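# Recording tidy-up episodes with the hand-held grippers

Last revised 3rd August. Maintained by Berkay Gökçe.

These steps cover two-gripper collection for the Handach tidy-up set: soft items and small rigid items picked from the floor and placed in an open box. Calibration is covered on its own page and must be complete before you start.

## Before the first episode

1. Charge both grippers and clear their storage. A full session is 300 episodes and will not fit on a partly used card.
2. Open and close each gripper through its full travel 3 times. The width trace in Vomamon should return to the same closed value each time. If it drifts, re-zero the gripper.
3. Check the finger pads for lint. Knitted fabric sheds, and fibres on the pads change the grip.
4. Fix the lighting for the session. Blinds stay where they are until the last episode is saved.

## Laying out the items

Put a patterned cloth on the floor and set the box on it at an angle to the nearest furniture. A plain floor gives the tracker too few features at close range - the pattern helps most when the gripper is low and moving slowly.

Mix deformable and rigid items in the same layout. Leave at least one piece of fabric over the rim of the box in every third layout, so the set includes partial placements as a starting state.

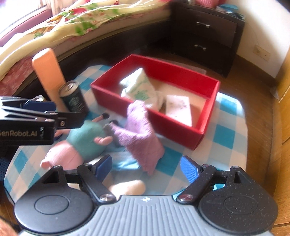 How long should a single episode run?

Long enough to finish one placement and withdraw the gripper clear of the box. Trim idle time at the start and leave the withdrawal in, as the policy needs to learn where a placement ends.

## Recording

1. Start both grippers and wait for the sync tone.
2. Hold still for 4 seconds.
3. Approach from above where the item allows it. For flat fabric, come in low and pinch a fold.
4. Close, lift, pause briefly, then move. Keep wrist rotation slow.
5. Release over the box, withdraw, stop recording.

If one gripper is idle, keep it pointed at the work. Do not rest it on the floor, as the tracker may lose its pose and the whole episode is then rejected.

Dropped items are acceptable. Recover the item in the same episode and tag it `recovery`. Do not restart to get a cleaner take.

## Upload and review

Copy both cards to the Jistport intake folder without renaming anything. The matching script pairs left and right streams by sync tone, and a renamed file is skipped silently.

Desta Gudeta reviews the first batch from each new operator. The usual grounds for rejection are:

- pose lost during approach
- a hand or sleeve covering the fingers
- missing sync tone on one side
- item already moving when recording starts

The February set held 1,056 accepted episodes. Its labels use the old tag names, so convert them before merging the two sets.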